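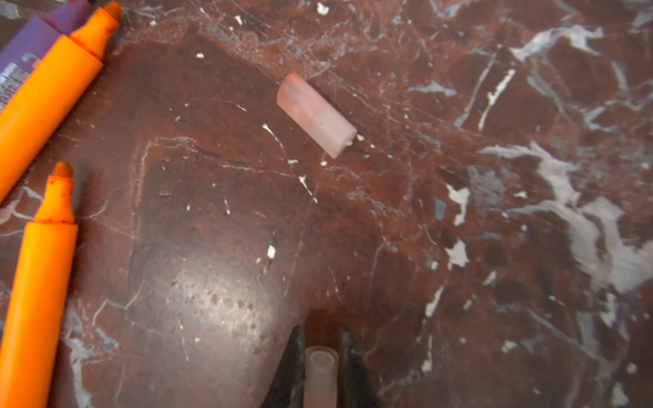
Figure 1. Pale pink cylinder on a marble countertop.

Who Gets a Name Caption: Former Members on Screen in Two Documentary Series
Project report, Introduction to Media Studies, spring term

1. Background

Documentary series about closed groups depend on people who used to belong to them. The viewer has to learn quickly who is talking, how high up they were, and whether to believe them. Much of that work is done by the name caption, the line of text at the bottom of the screen when a speaker first appears. It usually has the person's name on top and a short label underneath, such as "former member" or "joined at the start."

Our project looked at those labels in two series. Bellis covers a singing and wellness community called Prundska, which ran residential courses in a converted hotel. Paritz covers a sales training company whose staff shared housing. Both were released by the streaming service Qin and both are told mostly through interviews. We picked them because they have the same distributor but different directors, so the caption design is nearly the same and the wording is not.

Our question was simple. Do the labels describe what a person did in the group, or what happened to them there? A second question came up during viewing. When a speaker's label changes from one episode to the next, what does it change to?

2. Material and method

We watched all 16 episodes, six of Bellis and ten of Paritz. Every name caption was written down in a shared spreadsheet with the episode, the time it appeared, and the exact wording. That gave us 234 captions belonging to 40 speakers. Reporters, lawyers and academics were left out. We also left out captions on old footage, which name the event and not the person.

Each label was put in one of three groups:

Role labels name a job or rank in the group ("course leader," "kitchen manager").
Status labels only say that the person was in or is out ("former member").
Relation labels tie the person to somebody else ("sister of a former member").

Two of us coded every caption separately. Where we disagreed we went back to the episode and talked it through. Most disagreements were about labels like "early recruit," which could be read as a rank inside the group or only as a note about when someone joined. In the end we coded it as status in both series.

We did not use the subtitles or the episode descriptions on the Qin website. An earlier version of the plan had us compare the captions with the descriptions, but the descriptions were rewritten in March, while we were partway through, and we had not saved the old ones.

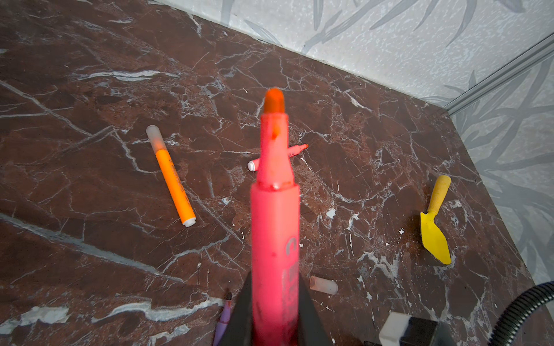

The coding went slower than planned. Some captions are on screen for a very short time and a few are placed over light backgrounds, so we had to pause and step back to read them. In Paritz the second line often fades in after the first, and on our first pass through the opening episodes we missed several second lines completely. Those episodes were watched again from the beginning. The spreadsheet has a column that shows which entries come from the second viewing.

3. Results

Bellis uses mostly role labels. Nearly every former Prundska member is given a job, even when the job is small. One woman is captioned "bread" for two episodes, which the voiceover later explains: the group called each work team by what it made. The director seems to like using the group's own words. "First voice" and "second voice" were ranks in the Prundska choir, and they appear in the captions before anyone in the series has said what they mean. We had to wait until the third episode to code them.

Paritz uses mostly status labels. "Former employee" is the most common wording by a wide margin, and it is used for people at very different levels. A regional manager who trained new staff has the same label as a person who stayed for one summer. The difference between them comes out in the interviews, but only if the viewer remembers which speaker is which.

Relation labels are rare in both series. They are given to parents and siblings, plus one former landlord.

On the second question, labels change more often in Bellis. The usual pattern is that a speaker starts with a low-ranking label and gets a higher one later, at the point in the story where their own promotion is described. The caption follows the timeline of the story. In Paritz the labels mostly stay the same. The exceptions are a few speakers who go from "former employee" to "plaintiff" when the court case begins.

4. Discussion

We expected role labels to make speakers look more responsible for what the group did, and in Bellis this is partly true. By the end, someone captioned "course leader" has been tied to the courses in every scene. However, the changing captions also show how people moved up a step at a time, and two of us felt more sympathy for the leaders because of it. The other member of our project group thought it was confusing and would have preferred one label per person all the way through.

The status labels in Paritz put all the speakers on the same level. This may be connected to the court case, which was still open when the series came out. A producer might not want a caption to say more about a person's job than the court had decided. We have no source for this, and the series does not comment on it.

The group's own words are a separate issue. When Bellis writes "first voice" without explaining it, the viewer is put in the position of a newcomer who hears terms before knowing them. We think this is on purpose because it is done the same way with three different terms.

5. Limits

Two series from one distributor is a small sample. We only looked at wording, and not at type size, position or how long each caption stays up. Time on screen would be worth measuring, especially for Paritz, where the delayed second line means that many viewers probably read only the name. We also watched as a group for the first few episodes before deciding to code separately, so those early entries are less independent than the rest.

6. Files

The spreadsheet and the coding guide are in the course folder. The guide was revised once, after the third episode of Bellis, and both versions are included.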